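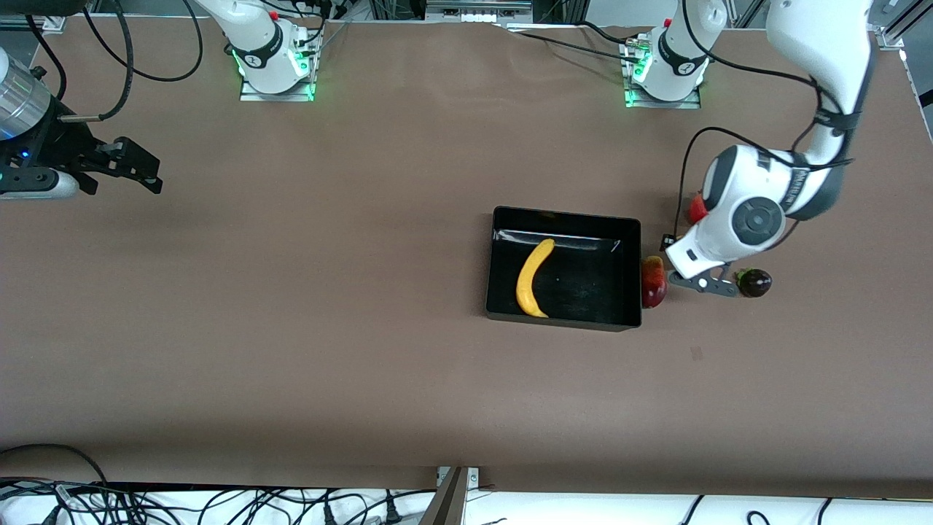
Banana in the black tray, apple and eggplant on the table beside it.

Mar 24, 2025

Storage trial, continued. Writing this in the afternoon because the morning was lost to the humidity logger, which again showed 8 percent in the cold room. I took the battery out, put it back and the value became normal. I do not trust it. Milovan Delić has another one in his drawer and I will ask him for it.

Fruit from the Panenau orchard was weighed before lunch. The bananas are still from the shop, we have no better source. I use the same order as last time: weigh, press with the thumb near the stem, note the color, cut only the ones marked for cutting. The apple of batch 5 was 273 g at the start of the trial and I expected a bigger loss by now. Possibly the scale was not zeroed on the first day. In the old pages I cannot find that anybody wrote it down, me included. From now on the zero goes in the first column, please.

Ethylene. The question from the last meeting was if we can keep apples and bananas on one shelf when the door is opened often. My feeling is no, but the numbers are not good enough to say it. The bananas on the lower shelf next to the apples went spotted earlier than the ones kept alone. The lower shelf is also the warmer one, so I have mixed two things in one comparison. Stupid, but better to see it now than in May. For the next round I will exchange the shelves and leave everything else as it is.

Eggplant is a different story. It does not like the cold room at all. The skin stays nice for long and then there are small sunken places, and inside the seeds are brown. Lương wrote to me that she sees the same with the long green type and that she keeps them in the corridor in a paper bag. I put two in the corridor. The Plundus bags are too thick for this I think, they keep the water inside and the calyx gets mold. I used plain bakery paper, folded twice, no tape.

The sheet says 590 g for the eggplant pair in bag B. I wrote it in pencil and it looks also like 540. Weighed again, it is 590. Corrected in ink.

Talked with Milovan about the Skarkness cabinet. He says the fan can be set lower if one removes the front panel, but then the alarm must be switched off by hand each evening. I would prefer not to do this - somebody will forget it, probably me.

To do:
- ask for the second logger
- exchange upper and lower shelf, write the time
- new paper for bag B
- cut the marked apples, iodine test, keep the slices in order
- iodine is almost finished, order more
- answer Lương, and ask how long hers stay in the corridor before she throws them away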